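Come and join us at Illby, our little second-hand shop for children's and family clothes. We're looking for a part-time sorter, 18 hours a week, to start in May.

You'd be working mostly with Riet Schouten, who has run our back room for years and will happily teach you everything she knows – fabrics, sizes, stains and which buttons are worth saving. Last winter 1,246 bags came through our door, so there's always something to open, fold or sigh over!
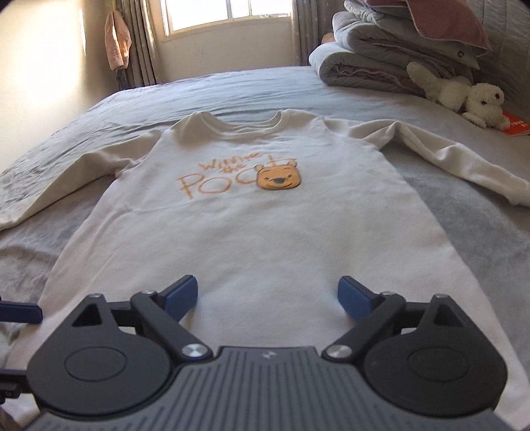

A white long-sleeved top with Winnie the Pooh on the chest.

You don't need shop experience. We'd love someone patient who has a good eye for colour, doesn't mind being on their feet and enjoys a chat with the neighbours who drop in (some of them stay quite a while). We open one Sunday a month, and we'd ask you to take your turn at that.

To apply, write a few lines about yourself to Hendrik Van den Broek, or bring them in and leave them at the counter. A résumé is welcome but a friendly letter will do just as well.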